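Skevthorpe students complete static firing of hybrid rocket motor

SKEVTHORPE, March – The student propulsion group at Skevthorpe Technical College has completed a full-duration static firing of its second hybrid rocket motor, designated Sikix. The motor burned for 44 seconds on the college's horizontal test stand and reached a peak thrust of 3621 newtons.

Sikix uses liquid nitrous oxide as the oxidiser and a solid paraffin fuel grain cast by the students. Mean chamber pressure and thrust were within the limits set at the design review. The injector plate, machined by Egilsson, was removed after the firing and showed no measurable erosion.

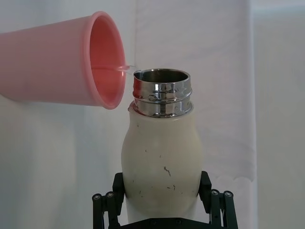 Preparation took 158 days, including three cold-flow trials and a redesign of the main valve seal. Data were recorded on 16 channels supplied by Zistano, which also calibrated the load cell.

"The nozzle throat held its diameter to the tolerance we needed," said Funmilayo Etim, propulsion lead. "The next item is the flight-weight tank, which has to pass a pressure test before we can fit it to the airframe."

The group plans to fly the motor in a vehicle with a lift-off mass of some 349 kilograms. A launch site has not yet been confirmed. Test data will be available on request from the college's engineering office.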